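Workshop notebook, coffee counter, June

Print this entry | E-mail this entry

Spent most of the morning on cups, which I did not plan on! Blair Skinner came by at the end of the last session and said the cups at the Felldale counter were too nice for the pace we work at, and I've been chewing on that ever since. So I cleared a stretch of the white countertop and got the good sets out for a proper look.

The rule I'd like us to try: the cup and saucer travel together, always, both hands on the saucer. I know, I know, everyone grabs the cup and comes back for the saucer (me too, when there's a line). But we've bought 40 saucers from Haldane and I'd love to still have most of them by the time the Rundeck people visit. 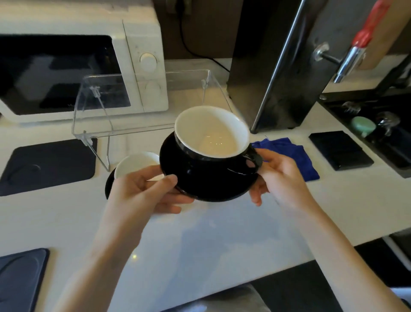
The other thing is matching. I like black on black a lot, and a white cup on a black saucer looks pretty sharp too, so I'm no longer going to fuss over keeping pairs together. Mix them! What I do care about is the inside of the cup. The cream-colored lining on the black ones shows every little ring of old coffee, so hold each one under the light before it goes out.

Small stuff, while I remember:

Mats stay flat and toward the left, and please don't stack saucers on them.
Blue cloth is for the counter only. Fold it when you're done (I'm the worst offender here).
Keep the stretch by the microwave clear enough to set two cups down.

Still want to try 16 cups in a row with the new carry and see if my wrists complain. Also need to ask Clurkemska whether they sell the black saucers separately, and what shipping does to the price. Blair has the old invoice, I think, or it's in the drawer with the filters.

Back to top
Contact the workshop | © Felldale Coffee Workshop

Recent entries
Grinder noise, part two
Where the filters went
Milk jug sizes, tried and ranked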